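Arm log, 14th December

Picked the pushing job back up after leaving it alone since October. The arm had been parked in the corner of the workshop under a sheet, and it took me most of a morning to find the right power supply. It was in the box marked Waso, with the spare feet.

The old tip is gone. It was a short printed thing with a flat end, and it dug in whenever the height was off by a hair. I bought a length of rod from Zein, rounded one end, and cut it long so the wrist stays well clear of the blocks. The strap on the collar holds better than the two screws I used before. I can swap the rod without tools now.

Speed is capped at 85 millimeters a second. Any faster and the cylinders go over. The cube doesn't mind. The stars are the worst to push in a straight line, as the tip slides into the gap between two points and then the whole block turns. I've started coming at them slowly and correcting every 500 milliseconds, which helps some.

The controller is still Fameo, the same version as last year. I tried Avura for a week and went back. Avura plans nicer paths, but it kept dropping the serial link and I got tired of restarting it.

The job is sorting by color. Eight blocks, four colors, and each pair should end up together with nothing else near it. I let it go for 600 pushes at a time, then read the log. The total stands at 2278.

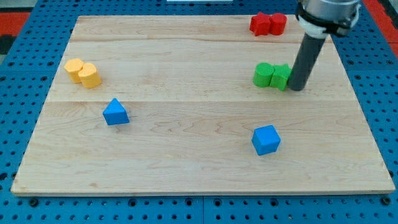
One reader, Ostrich_bench, wrote in to ask why I don't fit a suction cup and pick the blocks up, and said a small pump costs less than the time I've put into pushing. It probably does. I want the pushing to work first, and I don't want a hose running down the arm.

Blue is the color I'm working on now. The prism needs its own approach angle, and the one in the config file is left over from the short tip. I'll measure it again with the new rod and post the numbers when I have them. The height offset needs redoing too.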